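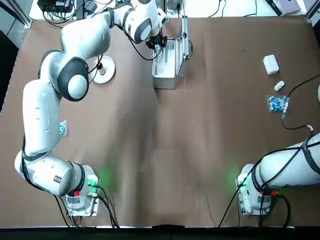 Lining a metal case: foam or fabric?

katberg35
I've been given a lovely old aluminium case, hinged lid, and I want to line it in white for my mother's sewing things (she's 16 miles away and I carry them over most weekends). Foam or felt, what would you all use?

Beatrice Mbwambo
Oh, felt, every time! I did mine in April with white felt over card and it still looks smart. Put a brown cloth on the table first, mind, as the glue gets everywhere.

plesov627
Sorry Beatrice, can't agree there. Felt slides about and pins go straight through it. Foam holds the little pots still, and you can cut it with a bread knife.

Beatrice Mbwambo
Mine hasn't slid, dear, but I did use rather a lot of glue.

katberg35
Could I do foam underneath and felt on top? And does the lid need lining as well?

plesov627
I'd leave the lid bare. Check it still shuts before you glue anything.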